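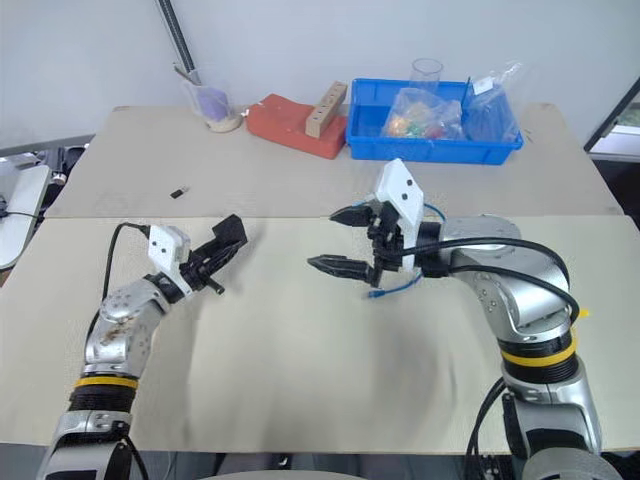 Can a cheap folding workbench replace a real one in a small garage?

For most weekend jobs it can, as long as you don't plan to do heavy planing or leave a vise bolted to it full time. I bought the Ondico folding bench last November and have used it most weekends since, and I would buy it again at the price I paid, with a few complaints.

The price was $148 with shipping. The other one I looked at hard was the Horgan, which has a thicker top and costs a good deal more. I also borrowed a Sunis from my brother-in-law for a week to see if I liked the folding type at all. The Sunis is lighter and wobbles more, and its clamps slipped when I leaned on a board with a handsaw. The Ondico was the middle choice.

Setup

It comes mostly put together. You attach the feet, the two crank handles and the lower shelf. The instructions are drawings only, and the drawing for the shelf shows the brackets facing the wrong way. If the shelf won't lock flat, turn the brackets over. I lost half an evening to that. A Phillips screwdriver and the wrench in the bag are all you need.

Folding and unfolding is quick once the hinges loosen up. For the first few weeks they were stiff enough that I had to put a foot on the lower rail and pull. A little dry lubricant fixed it. Folded, it hangs on two hooks beside the water heater and I can still get the car in.

The top

The work surface is two bamboo halves with a gap that opens and closes with the cranks. It was flat when I checked it with a straightedge and it's still flat now, after a damp spring in a garage with no heat. The finish is thin. Coffee left a ring and wood glue pulled up a patch the first time I scraped it off, so now I cover the top before any glue-up.

There are four plastic bench dogs in the box. They fit loosely and one cracked in the first month. I replaced them with a set from Wisside that have rubber collars, and those stay put. Measure the holes before ordering any, as the listing I bought from gave the wrong size and I had to send the first set back.

Clamping

The jaws work well on boards and doors. I trimmed a bathroom door on it, held on edge, and it didn't creep. You can run the two cranks separately to grip something tapered, which I used for chair legs. The jaws open to 8 inches, and past that you have to rely on the dogs.

The cranks are the weakest part of the design. The handles are plastic on a steel rod, and they stick out just far enough to catch a pants pocket. They also turn slowly. Going from closed to fully open takes long enough that I leave the jaws partly open when I put the bench away.

Strength and stability

The box says it will hold 1,000 pounds. I have no way to test that and no reason to. I've had a lawn mower engine on it, and a stack of deck boards that took two of us to lift, and nothing bent. Sideways movement is another matter. With a hand plane it walks across the floor unless I stand on the lower rail, and a belt sander makes it hum. Cutting with a circular saw is fine. Drilling is fine.

The rubber feet leave black marks on painted concrete. They scrub off with effort. One foot has an adjuster for uneven floors, and on my floor, which slopes to a drain, it has almost enough travel. I use a shim under it.

The shelf

It holds a drill case and a box of screws. Anything taller than the drill case gets in the way of your knees. You have to clear it off before you fold the bench, and I tend to forget.

Customer service

I wrote to Ondico about the cracked dog on a Wednesday and had a reply by Friday with a form to fill out. The new part came in a plain envelope two weeks later. It was the same loose plastic type.

Who should buy it

If you rent, share a garage with a car, or mostly do repairs and small projects, this is a decent bench. If you build furniture with hand tools, save up for something heavy that stays in one place. The Horgan is sturdier, but it's still a folding bench and it will still slide under a plane.

Pros: flat top, good clamping on long boards, folds small enough to hang.

Cons: poor bench dogs, slow cranks, thin finish, shelf drawing is wrong.

Update: the left crank has started to squeak. More dry lubricant helped for a day or two. I'll take the handle off when I get time and see what's rubbing.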